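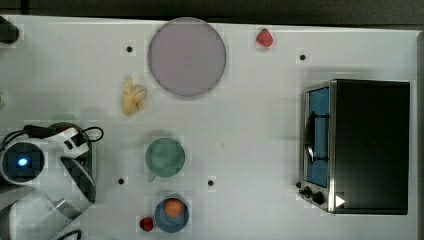 I'd been meaning to get to the Riltum open day for ages, and this March I finally made it! Riltum is a pottery works, a real working one, in a long brick building by the canal in Jorodside, and once a year they let the public wander through and get in everybody's way. I left the house at 9 with a thermos and the wrong shoes (more on the shoes later) and took the slow train because the fast one doesn't stop there.

You come in through the old loading door and somebody hands you a sticker. Mine said 882, which I hope is from a roll they've been using up for years, or that yard was a lot busier than it looked. Tours go in groups of up to 10 and leave whenever there are enough people standing by the coat rack. I got in with a family from two towns over and a couple who clearly knew a LOT about glazes and asked all the questions I wouldn't have known to ask.

First stop was the clay room. It smells like a basement after rain, and I mean that as a compliment. The clay arrives in big bags, gets mixed with water and the leftover scraps, and then goes through a machine called a pug mill that squeezes the air out and pushes it along in a fat gray sausage. Our guide sliced a piece off with a wire and passed it around. It was so much heavier than I thought it would be, and cold too, and I had it under my fingernails until bedtime.

Then the wheels. They still throw the bigger bowls by hand, and we got to watch one come up out of a lump in less time than it takes me to find my glasses. The plates are done differently, pressed over a spinning mold with a metal arm that shapes the back. I asked why plates warp in the oven (mine always did in the class I took) and got a long and very kind answer about drying them slowly and flipping them at the right moment. So I'd been rushing. Figures.

The kiln room was my favorite. The big kiln is called Hunt, after the street it used to stand on, and it was cooling down while we were there, so you could feel the warmth from the doorway and they wouldn't let us any closer. There's a smaller electric one next door for test pieces, and the shelves beside it are stacked with little tiles in every color they've ever tried, more than 100 years of them, with pencil notes on the back. Some of those purples! The glaze couple had to be called twice before they'd move on to the next room.

About those shoes. The glazing floor gets hosed down between batches and I was in canvas sneakers. Wear boots.

Lunch was in the yard, where the Zorno cart was selling potato pancakes with sour cream and a very good cabbage soup. The line was long but it moved. I ate standing up next to a rack of broken saucers and was perfectly happy.

The seconds shop opens after lunch, and I'd get there early if you want dinner plates, as those go first. The flaws are tiny, a pinhole in the glaze or a rim that's a hair off. I came home with two soup bowls and a butter dish with no lid (they had a box of lids, none of them fit, I tried every single one). Bring newspaper for wrapping, they ran out, and my bowls rode home inside my scarf.

Parking looked tight, by the way, but the station is an easy walk along the towpath. Restrooms are across the yard from the clay room. Next year I'm signing up for the session where you get to paint your own mug, which was already full when I asked at the desk.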